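Trirklow Shared Workshop: members' mailing list archive
Thread: Cable routing and tray layout on the two-arm bench
Last updated: August

This site uses cookies to keep you signed in to the archive. By continuing to browse you accept their use.

From: Tamer Tarawneh
To: Workshop members
Subject: Re: Cable routing and tray layout on the two-arm bench

Dear members,
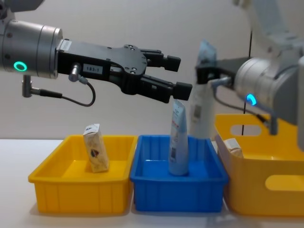

Thank you to all who replied to the notice on the sorting bench. The bench group met at 6:30 p.m. to consider the points raised, and I have been asked to set out its position. Zaid Obeidat's message is quoted in the portions to which I respond.

> The gripper cables are my main concern. With both arms over the
> trays, any loop that hangs below the wrist can catch on a rim. I
> would ask that the routing be settled before we add any more items
> to the set.

The group agrees. The cable on the left gripper leaves its connector and loops downward before it turns back up, and the slack should be reduced. On the right arm, the grey cable passes the wrist and runs down toward the yellow basket, where the edge of the basket is within its reach. Members working on the bench are asked to do the following before the next full run:

- Shorten the free loop on the left gripper, leaving enough length for a full turn of the wrist.
- Secure the right cable at a second point above the wrist.
- Move each arm by hand through its lowest position and confirm that no cable touches a tray.

Clips of the Kusholm pattern are in the drawer under the lathe. Please do not use adhesive tape on the arms. Residue from the last attempt took an entire evening to remove.

> I also question the order of the containers. Would it be better to
> place the basket between the two trays, so that both arms can reach
> it equally?

This was discussed at length. The present order is yellow tray, blue tray, basket, and the group proposes to keep it for now. The blue tray is the area that both arms share, and its low sides are easier to work over than those of the basket. The positions stored in the Gundach control script also assume this order. Changing it would require new values for 63 positions, and we do not have a member free to take on that task this month. Mr. Obeidat's suggestion has been recorded and will be considered again when the script is next revised.

> Lastly, I would like to know how we intend to prevent the arms from
> meeting over the middle tray. I was present for the last test and
> thought that the clearance was small.

The concern is a fair one. A squeeze tube standing in the blue tray and a tall bottle carried by the other arm will bring the two grippers close together, and the script at present relies on timing alone. Beginning with the next version, an arm must request the middle area and receive it before it may enter. The other arm will wait outside the rim of the tray until the area is released. The waiting time is set to 2 seconds past release and may be lowered once we have results.

Of the 177 moves recorded in the log so far, some 6 were stopped by an operator. The log does not state a cause in every case. Operators are therefore requested to enter a short reason whenever they press the stop button, including when the reason is only that they were uncertain.

A related matter concerns the items themselves. Cartons that lean in the tray are harder to grip squarely than those that stand straight. The group is considering a simple divider, to be cut from scrap, and would welcome drawings from any member with experience of this kind of work. Drawings may be left in the Chidiac folder on the shared drive. Please include the inside measurements you used, as the two trays are similar in shape but should be measured separately.

The bench remains open to members who have completed the safety introduction. Two persons must be present whenever both arms are powered, and one of them must remain within reach of the stop button. Comments on the revised script should be sent to this list and not to individual members.

Respectfully,

Tamer Tarawneh
For the bench group, Trirklow Shared Workshop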